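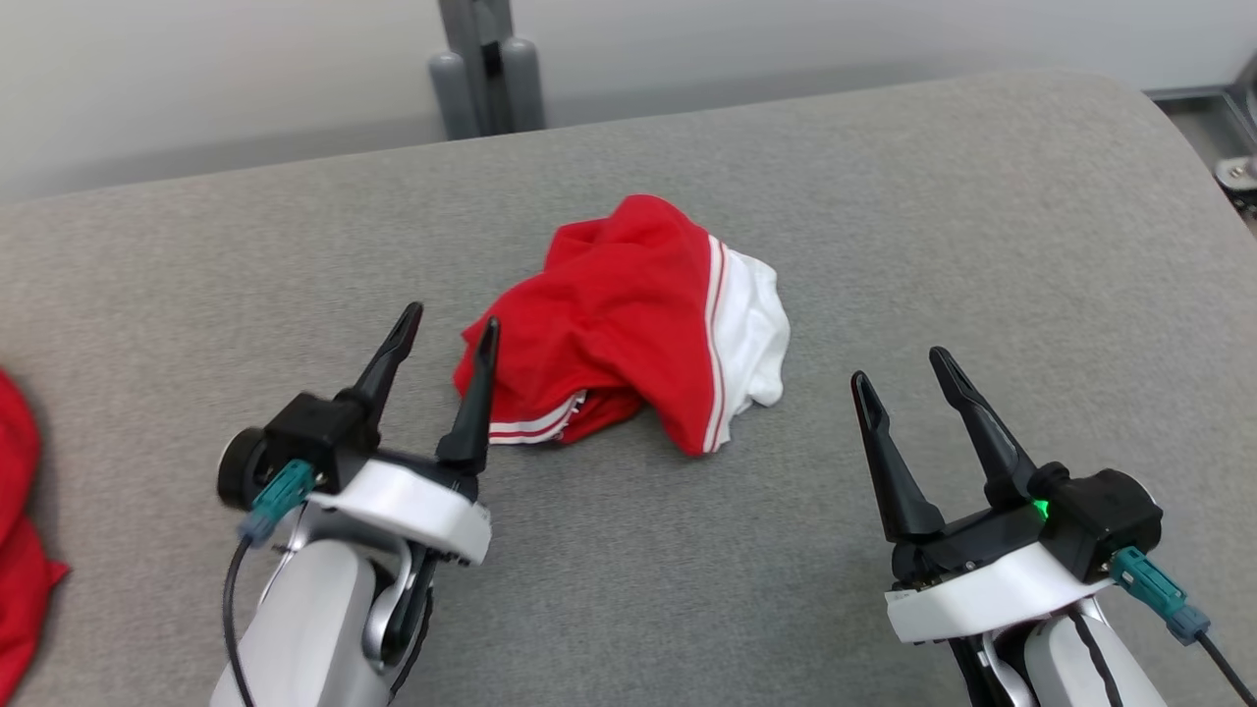
Café and Beverage Operations
Handout for Session 5: Brewing tea for cold and milk drinks
Teacher: Yatziri Tlapale
Thu 29 August

Please read this handout before you come to the practical. Last session we spoke about the supply of leaf and how to read a label from the wholesaler. Today we go to the counter, and we look at how a tea shop prepares its base tea, how long it may stay in the dispenser, and how to write the recipe card so that a new person can follow it on the first morning.

1. What we mean by base tea

In a bubble tea shop or a fruit tea shop, the drink is almost never brewed cup by cup. The staff brew a larger batch, strain it, and hold it in an insulated dispenser. This batch is the base tea. Most shops in our area keep a black, a green and an oolong. Some also keep a roasted one, which goes well with brown sugar.

The base must be stronger than a tea you would drink at home. Ice will melt in it, milk will soften it, and syrup will cover the light flavours. If the base tastes pleasant by itself, the finished drink is probably too weak.

2. Strength and bitterness

Students often mix up these two words. Strength is how much of the leaf has gone into the water. Bitterness is one part of the flavour, and it grows when the water is too hot for the leaf or the leaf stays in too long. To make a stronger base, use more leaf and keep the time the same. Do not leave the same leaf for longer.

Green tea suffers the most from this mistake. Boiling water on a green leaf gives a colour near to yellow-brown and a dry feeling at the sides of the tongue. Let the water cool first, or add a measured part of cold water to the pot before the leaf goes in. Black tea forgives more.

3. Holding time

Write the time of brewing on the dispenser, always in the same place. A base tea loses its smell before it loses its colour, so you cannot judge it by looking. In the practical we will taste the same black tea fresh and after a long hold. In the July group, Mbali Buthelezi described the old one as "wet cardboard with sugar", and I have not found a better description.

Do not top up an old batch with a new one. The label then has no meaning.

4. Milk, creamer and cheese foam

Fresh milk gives a clean flavour but needs a stronger base. Non-dairy creamer gives the round, heavy taste which many customers connect with the classic pearl milk tea. You should be able to make both and to explain the difference to a customer in one sentence. Remember that some creamers sold as non-dairy contain a milk protein. Read the ingredients every time the supplier changes, and tell the customer with an allergy what you have read, not what you remember.

Cheese foam is made with cream cheese, cream, milk, sugar and a little salt. It should sit on the tea and sink slowly. If it drops at once, it was whipped too little. If it stands like icing, too much.

5. Case: the Gumede counter

Gumede is a small tea counter in the Groteston shopping centre. The owner, Consuelo Jaramillo, let us use her notes from one Saturday. The shop sold 173 drinks, and around half of them used the black base. In the afternoon the black ran out, and customers waited while a new batch was brewed. At closing, almost all of the oolong was poured away.

Think about these points before the class:

Which batch should be made smaller, and which should be made more often?
Would you offer the oolong at a lower price late in the day, or take it off the weekday menu?
What should the person at the register say when a base has run out?

Apolinar Cuautle will bring the answers of his group first. The others please be ready to disagree with him.

6. Recipe card

Each pair prepares 2 cards, one for a milk drink and one for a fruit drink. A card needs the name of the drink, the cup size, the base, the sweetener at full and half sugar, the ice, the topping, and the order in which things go into the cup. Use grams and millilitres. "A scoop" is not a measure unless the scoop is written on the card.

For the practical

Bring an apron, closed shoes and a pen which writes on a damp label. Long hair is tied back. We use the Plelletti kettles at the back bench, and the sealing machine stays off until I have shown it to you.

If you miss the session, Lieselotte Meinecke has the key for the training kitchen and can arrange another time. Cards are due at the start of the next class, on paper.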